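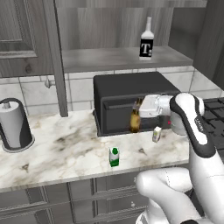 Ticket 271: Planner reports success, gripper reports nothing
Component: Budeck planner, kitchen sim
Status: Resolved, mostly
Priority: High, then Low, then High again after the demo was scheduled

Symptom
The pick task at the appliance opening stalls once the gripper reaches pre-grasp. Planner log says "goal reached" and sits there looking pleased with itself. Controller log says it is still waiting for a goal. Both have been telling me this since 9 in the morning.

Steps to reproduce
Load the marble counter kitchen, task "small brown object, appliance front." Run 20 episodes with a fixed seed. The cartons on the counter play no part in it. I moved them, I deleted them, I put them back and felt bad about it.

Log
First guess was collision padding. The target is right at the opening, and the chunky hand doesn't leave much room. Cut the padding in half. Same stall, now with more scraping.

Second guess was perception. The Wumari pose estimator calls the target a bottle on some runs and a figure on others. I can't fault it, I go back and forth myself. The pose is steady either way, so the label is a separate embarrassment and has its own ticket.

Third guess was the Geston bridge between planner and controller, which I had skipped because the release notes said it was untouched. It was touched. The goal tolerance message used to be sent once per plan. Now it goes out once per session, and the reset between episodes throws it away. The controller then falls back to a default tolerance of zero, a standard no arm has ever met, simulated or otherwise.

Fix
Resend tolerance after every reset. One line, plus a comment longer than the line. Reran 200 episodes with new seeds: no stalls at pre-grasp.

Still open
Episode 88 finished the grasp and then planned a retreat straight through the upper cabinet – the collision checker objected, so no harm done, but I'd like to know who proposed it. Moved to the Van Dijk planner queue.

Please don't close this one until the bridge patch is merged. Last time it was closed first and merged never.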